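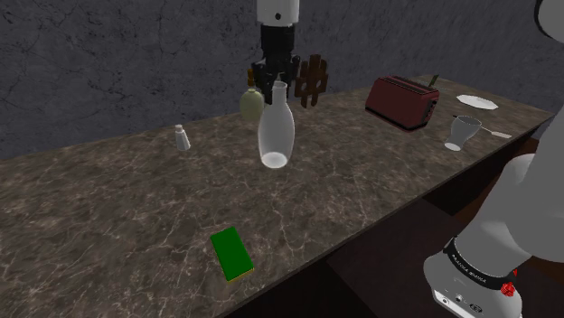
Reshma Ngubane wants to know whether the fingers open wide enough for the body of a bottle or whether we'll be stuck with necks forever. Fair question, and it shaped most of this period's work!

Home | Projects | Grippers | Reports | Contact

Progress report to the Turnness fund, 17th September
Prepared by Yupin Kamolrat

We now have both grippers running in the simulated kitchen, on the same arm and with the same controller settings. The first, which we call Oltcombe, is the one we started with in March. The second, Brultumberg, took longer to set up (the contact settings were a real headache), but it's in and it works.

Each gripper has done 200 pickup attempts on the bottles, the salt shaker and the sponge. We're thrilled with how repeatable the runs are. Restart one with the same settings and the arm follows the same path every time, so when a grasp fails we can go straight back and look at why.

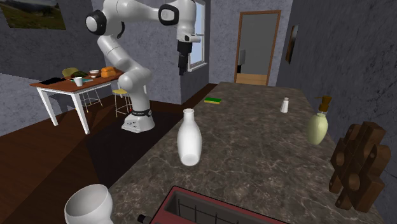 Arm raised over the countertop, gripper empty, fingers pointing down.

Body grasps are slower than neck grasps with either gripper, and the approach angle matters more than we expected. Coming in from straight overhead is fine for the shaker. Tall bottles are fussier, and we lost 100 attempts to a bad wrist limit before we caught it. Those have been thrown out and rerun, and they aren't part of the totals given here.

Next up are 600 attempts with the objects moved between runs, then a comparison of 3 camera positions. The budget is on track and we aren't asking for any change to it. Reshma will get the body grasp results as soon as the new batch is done.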